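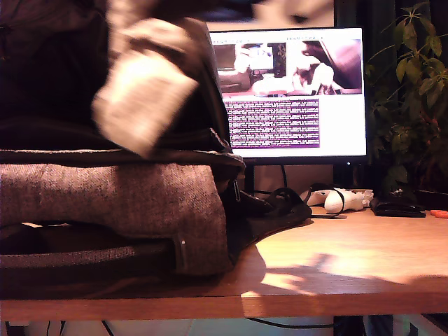

Stimis has issued a service notice for the Gosling two-finger gripper after a fault in its grip force control. Affected units can keep closing after the target force is reached. The fault was logged during bag handling on a desk, where the gripper takes hold of the top flap of a gray fabric backpack while the arm is moving.

"The force reading freezes for up to 200 milliseconds," said Wendy Crabtree, head of product safety. "The arm carries on with an old value."

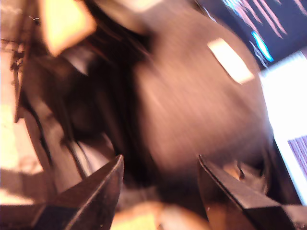
Firmware 17 limits finger force to 90 newtons and stops the arm if the reading is stale. Operators should check the fingers before installing it. With the jaws wide open, both angled tips should be free of chips – a damaged tip must be replaced first.

Units with more than 4000 operating hours also need a new sensor cable. Until both steps are complete, soft goods may be handled at reduced speed only, with hands kept out of the bag.
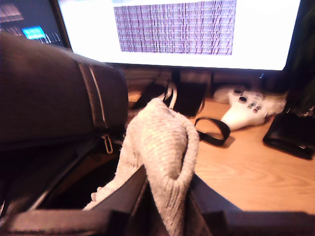 No injuries have been reported. The firmware is available from the Stimis support page. Cable requests go to Bradley Inskip in field service and ship each Wednesday.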